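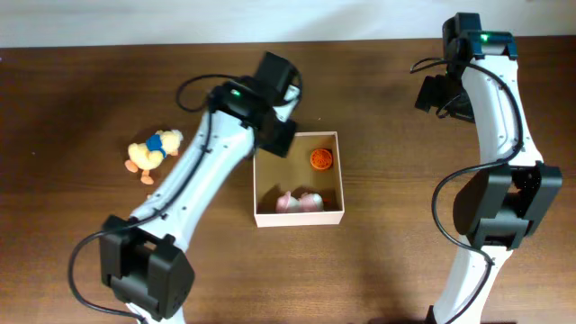
Figura 2. Los dos brazos sobre la mesa, con la caja de cartón y los juguetes de la prueba de recogida.

3. Preparar la mesa para la prueba de recogida

Si vienes del apartado anterior, ya tienes los brazos atornillados y el programa Laltow abierto. Ahora toca lo divertido (bueno, a mí me lo parece): dejar la mesa lista para que el equipo practique.

1. Pon la caja abierta en el centro, donde lleguen las dos pinzas. Yo la coloco siempre a ojo y luego la corrijo un par de veces.

2. Enciende los brazos y mira los LED de las pinzas. Verdes los dos, seguimos. Si falta uno, apaga, revisa el conector y vuelve a empezar por este paso.

3. Repasa los cables con la mano, de abajo arriba. Tienen que hacer una curva amplia junto a cada articulación, ¡nada de bridas apretadas! En agosto Natália y yo perdimos una tarde entera por un cable demasiado tirante.

4. Reparte los juguetes. En el club usamos el cerdito, el pato del pañuelo azul y la galleta naranja; unos pueden empezar en la caja y otros en la mesa, según el ejercicio que toque.

5. Abre el perfil "Drenness" y baja la velocidad a 300. Ya la subirás cuando el grupo le coja el truco.

6. Lleva una pinza hasta una esquina de la caja, despacito, y comprueba que no arrastra el cartón al cerrarse.

Nota: los peluches se agarran mejor por el cuerpo que por las patas. La galleta es otra historia, y para ella Belmiro escribió unos trucos en el apartado 5.

Precaución: manos fuera de la mesa mientras los brazos tengan corriente. Si se cae un juguete, primero pausa y luego lo recoges.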